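Print this page | E-mail this page

Workstation Readiness Checklist: Automated Desk Clearing and Cable Handling
Skisard Facilities, Shared Office Area. Inspection lead: Hjørdis Backlund 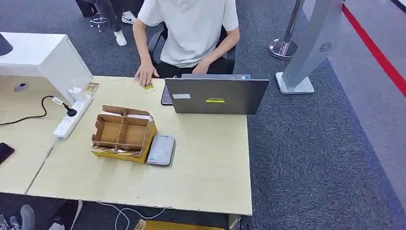 The purpose of this inspection is to determine whether the Follmont tidying unit may be permitted to work at occupied desks without an attendant. Approval in February covered bare tables only. Occupied desks present mixed items at close quarters, and the unit must tell what may be moved from what must be left alone. A power strip lying diagonally across the desktop with a black plug in one socket, an open cardboard box with dividers, and a person's hand resting beside a small card are all within the work area under review.

1. Power strip and cords
Status: HOLD
The unit shall not lift, slide or unplug any energized strip. In bench trials it released a gripped cord on command in 7 of 9 attempts. The requirement is 9 of 9. Loose cable hanging below the front edge of a desk is also excluded until the snag test is repeated.

2. Cards and other flat items
Status: FAIL
Thin cards were pushed to the desk edge before pickup. Henryk Zawadzka notes that a person does this with one fingernail and that the present fingertips are too thick. New tips have been requested.

3. Divided boxes
Status: PASS WITH COMMENT
Placement into open compartments is acceptable for small, rigid items. The unit may not press down on cardboard partitions. Staff are to confirm that the box is meant to stay on the desk.

4. Laptops and phones
Status: HOLD
No contact permitted while a person is seated at the desk. Closing a lid is a separate task and has not been reviewed.

5. Hands in the work area
Status: PASS
The arm stopped in all 20 trials when a hand entered the marked zone. Restart requires a button press by the attendant. Idun Sjöberg asks that the stop tone be made louder.

6. Floor access
Status: OPEN
Clearance around chairs and feet has not been measured. Base travel remains disabled.

Finding: Unattended use at occupied desks is not approved. Attended use is limited to items 3 and 5. Items 1 and 2 will be retested after the new fingertips are fitted. Comments should be sent to Gudrun Söderlund.

Filed under: Workplace Safety, Service Robots, Inspections

Contact Us | Copyright Skisard. All rights reserved. | Back to top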